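The Gray Sofa: Clearing and Cleaning the Sitting Corner

Gallery, 4 pictures
Text by Kamil Doležal

The sitting corner at Rundska is the part of the house that gets the most use and the least attention. It has a two-seat sofa, bought secondhand four years ago from a family moving out of the building, and everything that comes through the front door tends to land on it. In May I set aside a morning to clear it, clean the fabric, and find places for the things that had been living there. This page goes with the earlier ones on the hallway and the pantry shelves.

The sofa is upholstered in a gray fabric with a short, soft pile. It is comfortable and hides wear well, but it shows every stroke of a hand or a brush, and it holds on to dust in the seams. I paid 255 for it, delivery included, and I have no plans to replace it. A new one of the same size at Tomić was priced at 3095 when I last looked, and the seats were shallower.

I started with what was on the seat and in the corner beside it. My rule is to move things once. If I pick something up, it goes to the place where it will stay, even if that means walking to the other end of the house. Piles on the floor "for later" are how the corner got full in the first place.
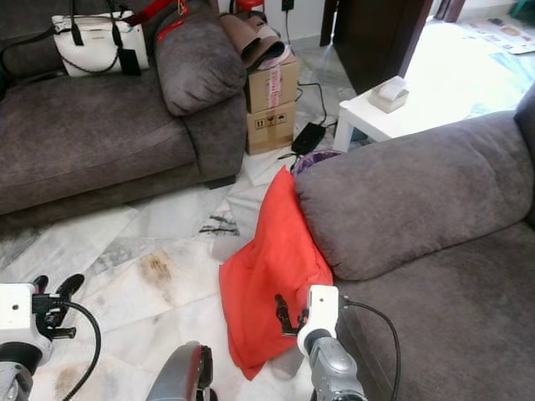 White handbag on the seat, stacked cardboard boxes in the corner behind the armrest.

The boxes were the slowest part of the job. Cardboard is easy to ignore when it stands in a corner, and I had stopped noticing it. I keep a box only if it belongs to something that may have to go back to the shop, and I write the month on the lid with a marker. Boxes without a month get flattened. Padding and rolled fabric go into the closet on the top shelf, where they take up little space if they are folded flat first.

Cables come next. I unplug an adapter before I move any furniture near it, then wind the cable loosely and fasten it with a strip of hook-and-loop tape. Tight winding damages the cable near the plug. If an adapter has to stay on the floor, I put it against the wall, where the broom can get past it.

Bags and cloths are a separate matter. There is always a bag on the sofa. It gets emptied in the kitchen, half of what was in it goes into a drawer, and the bag itself comes back to the seat and stays there until the next shopping trip. For years I folded bags into neat squares, which looked good for a day. Now I fold them in thirds the long way and hang them over a rail inside the closet door. The rail is 62 centimeters long and came from the Nimilora kitchen range. It was meant for towels.

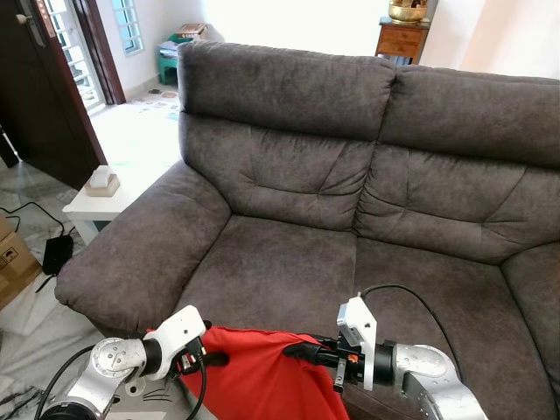 Once the seat is clear, I vacuum from the top down. Headrests first, then the backrests, then the arms, and the seat cushions last. The upholstery nozzle is enough for the flat areas. For the deep seam between the two backs I use the narrow nozzle with a sock stretched over the end, held on with a rubber band, so that coins and earrings stay on the outside of the sock. That seam gave up two pens, a hair clip, and the cap of a glue stick.

The stitched lines on the backrests catch crumbs where the seams meet. A dry paintbrush, the one-inch kind, gets them out. I brush with one hand and hold the vacuum nozzle just below with the other.

After vacuuming I wipe the fabric with a cloth wrung out in lukewarm water with a few drops of dish soap. The cloth should be barely damp. I work one cushion at a time and finish each one before starting the next, because a tide mark will form if part of a cushion dries before the rest is done. I tried the foam cleaner from Ototum on the underside of a cushion last year and it left the pile stiff. It may be fine on flat weave. I have not used it on this sofa again.

Test any cleaner somewhere hidden first. The back of the skirt at floor level is a good place, or the strip of fabric under the seat cushion.
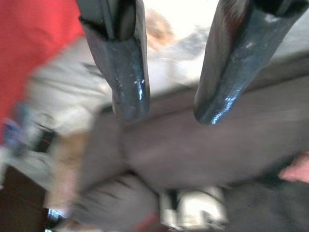 Drying takes longer than people expect. I allow 90 minutes with the window open before anyone sits down, and longer in winter. When the fabric is dry I go over it with a soft clothes brush, all in one direction, from the back of the seat toward the front edge. This takes out most of the lighter and darker patches. They come back as soon as somebody sits there, and that is normal for this kind of pile.

The floor in this room is pale marble tile, and it shows every mark. Streaks from shoe soles come off with a damp microfiber cloth. Brown stains are more work. Vinegar and lemon are out of the question on marble, as acid takes off the polish and leaves a dull spot that is worse than the stain. I use a neutral stone cleaner, leave it for a few minutes, and rinse twice. Some stains have gone into the stone and will need a poultice. I have put that off until the fall.

While the floor is being done I also pull the sofa forward and sweep the strip behind it. The feet have felt pads, which pick up grit and should be changed once a year. A pad with grit in it will scratch the tile each time the sofa is moved.

The last step is deciding what is allowed to come back. The small table keeps its place next to the sofa because it is useful for a cup and for tissues. A throw can stay if it is folded over the back. Bags go on the rail, and coats go in the hallway.
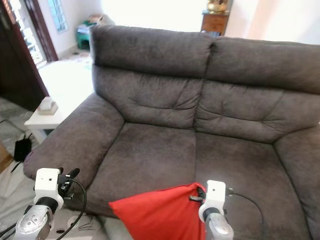

Red-orange bag on the seat, with the white side table and tissue box behind the sofa.

Supplies for this job: vacuum with upholstery and narrow nozzles, one old sock, rubber band, one-inch paintbrush, two cotton cloths, dish soap, soft clothes brush, neutral stone cleaner, hook-and-loop tape, marker.

Next in this series: the bookcase on the landing.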